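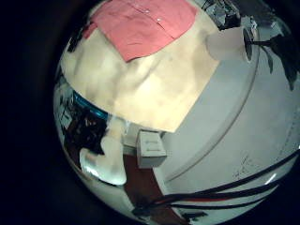
Cream with the smaller pink piece over its upper part.

Textile Handling Workshop, Bridside
Daybook, October 9, 2020
Subject: creasing and folding of plain-dyed pieces before storage

Work continued on the revision of the folding instructions for the plain-dyed cloths. The previous instructions were written for table linen of standard size and assume that every piece is rectangular, unlined and free of attachments. The present stock includes a number of pieces to which none of these conditions applies. The object of today's session was to settle the order of work at the table and to draft wording for the handling sheet that goes out with each box.

Stock considered. There are 13 pieces on the list. They come from two sources: the Aranda delivery, which is entered under lot 1417, and the remainder from the old teaching store. The Aranda pieces are lighter in the hand and take a crease readily. The older pieces have been through the wash many times and are noticeably softer. It was agreed last month that the two groups should not be mixed in one box, and this remains the position.

The longest piece measured 177 cm along the selvedge. It is too long for the grey shelf boxes when folded in thirds and must be folded in quarters. The label for that box has been amended in pencil; a typed one is needed.

Order of work at the table. The following sequence was used throughout and is recorded as it stood at the end of the session, including changes made along the way.

The piece is laid down without any attempt to straighten it. The bunched parts are found first and opened from the inside outwards. Pulling on a corner at this stage draws the whole piece across the table and leaves the bunching where it was, merely tighter. This was the most frequent fault in the earlier trials and is described at some length in the summer notes.

Once the piece is open, one long edge is brought parallel with the front edge of the table. No smoothing is done until the edge is true. Smoothing is then carried out with the flat of the hand, from the fixed edge towards the free one. The remaining folds are made edge to edge. Where the two edges do not agree in length, the discrepancy is left on the underside.

There was some discussion of what to do with a ridge that will not lie down. The old instructions call for a second pass with a damp pad. This was tried on two of the Aranda pieces and the damp pad left a tide line on one of them. The line came out on rinsing. The damp pad is nevertheless withdrawn from the instructions for all dyed pieces pending a proper trial. For undyed and cream pieces it may continue to be used, provided the pad has been wrung out in clean water and has not been anywhere near the red and orange stock.

Layering. A separate question arose concerning pieces stored one on top of the other. The storage plan allows a smaller coloured piece to be laid on a larger pale one, with the pale piece acting as a support when both are lifted. The arrangement saves space in the box and keeps the smaller piece from slipping down the side. It has two drawbacks. If the upper piece is put down with a corner turned under, the corner presses a mark into both. And if the upper piece is to be removed alone, the lower one tends to come with it, the two surfaces being inclined to cling in dry weather.

The procedure adopted for separating them is to take hold of the upper piece well in from its edge, raise it into a low arch, and allow air beneath it before moving it sideways. Taking it by the corner was found to be slower in the end. The corner lifts readily enough, but the middle stays down, and the fold that forms between the two then has to be dealt with afresh.

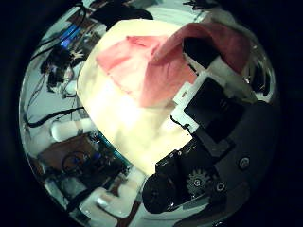 Yolanda Alcaraz asks whether a pink piece should be laid on a cream one at all before it has been tested for loose dye, and would prefer a sheet of plain tissue between the two whenever they are to be left overnight. She adds that the tissue should be cut larger than the upper piece on every side, as a narrow sheet marks the cloth beneath with its own edge.

The point is accepted. The test is simple and was omitted from the draft by oversight. A white cotton square is damped, pressed against an inside seam or the least visible corner, held for a slow count, and looked at in daylight. If there is any colour on the square, the piece is put with the unfast stock and is not layered under any circumstances. If there is none, the result is entered in the register with the initials of the person who did it.

Results so far have been entered for the Aranda lot only. Two pieces gave a faint colour, both from the same end of the red range. The supplier's paper gives no guidance on the matter. The old teaching pieces are presumed to have lost whatever dye they were going to lose, but a presumption is not a result and they should be tested too.

On tissue: the present supply is the Widix buffered sheet, of which one opened packet remains and one unopened. The opened packet had been left flat on top of the cupboard and the uppermost sheets had gone soft at the edges. These have been put aside for packing out sleeves and corners. The remainder are sound. Tissue should be returned to its packet at the end of each session and the packet to the drawer.

Colour names. The register is not consistent. The same family of colours has been entered over the years as salmon, coral, light orange, shrimp and, on one line, "peachy". A cloth also looks different according to the lamp it is seen under, and the person filling in the line has generally written down what was in front of them at the moment of writing. It is proposed to use only the colour names printed on the Teverex card, and to make all entries at the north window. Old entries are to be left legible, with the card name written after them in brackets.

Labels and attachments. Pieces bearing a label or tag present a difficulty at the second fold. If the label falls on the crease it stiffens the fold and, after some weeks under weight, leaves an outline on the layer facing it. The draft now directs that the label be located before folding begins and that the piece be turned, if necessary, so that the label finishes uppermost. It can then be read without opening the cloth, and the piece can be left undisturbed during the stock check.

A label must not be used as a handle. This is already in the instructions, but in a footnote, and the footnote has been moved into the body of the text.

Loose threads found near a label should be reported and left. Three were trimmed during the spring, with the best of intentions, and one of them was holding the label on.

Table surface. The light wooden tabletop remains suitable for this work. Cloth slides on it with little resistance, and a crease is easily seen against the pale grain. It should be wiped down with a dry cloth before each session and never waxed. The person opening up should run a palm along the front edge and report any roughness. A pulled thread in the lighter stock cannot be made good.
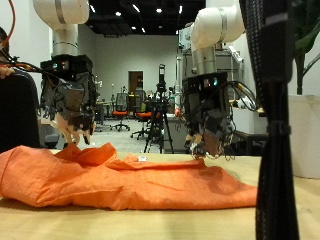 Orange piece on the wooden table; left end bunched, middle creased flat, small white tag or label at the upper crease.

Observations on partly opened pieces. A cloth bunched at one end and flat at the other should be worked from the flat end. The flat end gives a reliable edge to measure from and its creases are usually shallow. The bunched end is opened last, by which time most of the length has been accounted for and it is plain where the surplus belongs. When the order is reversed, the rounded folds open over the part already smoothed and the work has to be repeated.

Where two points on the same piece are to be raised together, they should be of equal depth in the cloth, each point being taken through the same number of layers. An uneven hold produces a diagonal drag across the middle. The drag may not be apparent until the piece is put down again. It was found useful to lower the piece slowly and to stop at the first contact with the table, when any drag can be corrected without setting a new crease.

Creases in the middle portion are to be graded as before: light, set or hard. A light crease goes under the hand. A set crease goes under a board left overnight. A hard crease is to be recorded and brought to the weekly meeting, and no attempt is to be made on it in the meantime. The wording of the middle grade caused some disagreement and may yet be altered to include the time under the board.

Matters outstanding

Typed label for the long piece, folded in quarters.
Dye test on all pieces from the old teaching store.
One further packet of Widix tissue, to be ordered with the cotton squares.
Teverex colour card to be fixed beside the north window — the present pin holes are too low to read standing up.
Trial of the damp pad on dyed offcuts. No stock pieces to be used.
Section 2 of the handling sheet, on layering, to be rewritten to include the tissue and the test. Y. Alcaraz will read the draft.

The revised sheet is to come into use at the December stock check. Until then the old sheet stays in the boxes, with the paragraph on the damp pad struck through in ink and initialled.

Register returned to the cupboard. Boards left on the side bench under their cover.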